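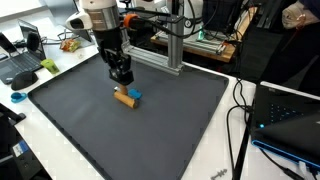 The dowel, the round block and the small blue one on the gray mat, Solberg Room.

Drukley Blocks: Final Project Report
Marichka Semeniuk
Design and Making, Histgate College

What I set out to make

My project was a small set of building blocks called Drukley, made mostly out of leftover wood from the shop. I wanted round pieces in it from day one. Most block sets I had as a kid were all cubes and bricks with maybe one sad arch, and the pieces I remember fighting over were the cylinders (my brother still has opinions about this). So the set has short dowels, fatter round blocks, and small colored blocks that work as wedges and bases.

The brief said the set had to be pleasant to handle, fit in one box, and survive being played with on an ordinary table. That last part ended up eating most of my semester!

Making the pieces

The dowels were the easy bit. I bought long lengths from the hardware store in Wirkberg and cut them down with a miter box. My first batch had slightly slanted ends, so every one of them leaned like it was listening to something. For the second batch I clamped a stop to the bench and turned the dowel as I cut, which gave me a much squarer end. I finished everything with 400 grit paper laid flat on a piece of glass, moving the dowel in circles. It's slow, but kind of relaxing if you have music on.

The fatter round blocks took longer. I cut them from a thicker rod and then went over the edges by hand, just enough to take the sharpness off. I overdid this on a few and they got so rounded at the ends that they wouldn't stand up anymore. Those went into a reject bag, and then came back out of the reject bag when I needed pieces for rolling tests.

I left the wood plain on the round pieces and saved the color for the small blocks. I tried a green, a red and a blue, and the blue won by a mile. You can find it right away when you look down at a pile of brown wood, and it looks great next to the plain pieces. The red looked fine in the shop and then sort of muddy once I got it home.

The table problem

Testing was supposed to be one Tuesday afternoon in March. Round blocks roll. I knew that, obviously, but I hadn't thought through what it meant on the tables in the Solberg Room, which are white and smooth, and usually home to people's laptops and snacks. I'd tip over one tower and spend the next five minutes on my knees under somebody's chair.

The fix was a mat. I'd been using a thin felt sheet and it stopped the noise but not the rolling. The dark gray one with the raised rim was so much better that I rewrote half my test plan around it. The rim catches the runaways, and the dark surface is a really nice background for light wood. I also stopped losing the small ones in the mess at the side of the table, and that made me a much nicer person to share a table with.

How I tested

I kept a notebook and wrote down every tower, good or bad. By the end I had 143 entries, and the handwriting gets noticeably worse after the first hundred. Each entry has which pieces I used, the order they went on, and what made it fall. I marked each one with one of these:

Slid: a piece moved sideways off the one below
Rolled: a round piece got away
Tipped: the whole thing went over
Stood: still up when I got bored

"Rolled" was the most common by far in the early pages. Laying a round block on its side and pushing a small block up against it helped a lot. The small block works as a chock, like the thing you put behind a car wheel. I hadn't designed it for that at all, and now it's my favorite use for it. Standing a dowel upright next to the pair was the next thing I played with, and the square ends from the second batch made a big difference.

The other thing I learned is that people want to put the dowels on end right away. I handed the set to classmates without saying anything, and up went the dowels. So the ends matter more than the sides, and I should have spent my sanding time accordingly.

What I'd change

I'd make the dowels a tiny bit thicker. They feel good between your fingers but they're fussy to stand up if the table gets bumped, and our table gets bumped constantly.

I'd put a shallow groove in one face of the small blocks so a round piece could sit in it. I sketched this in week six and ran out of time to cut it cleanly. The one trial groove I did make is off-center, and it wobbles.

I'd also turn the box lid into a rimmed tray with a dark lining, so the mat comes with the set. My current box is just a box. It closes nicely, but the inside was measured before I added the thicker pieces, so there's a trick to packing it, and the trick is written in pencil under the lid.

Materials

Dowel, thick rod, blue paint, sandpaper, wood glue for the box, and one felt sheet that I ended up using under a lamp.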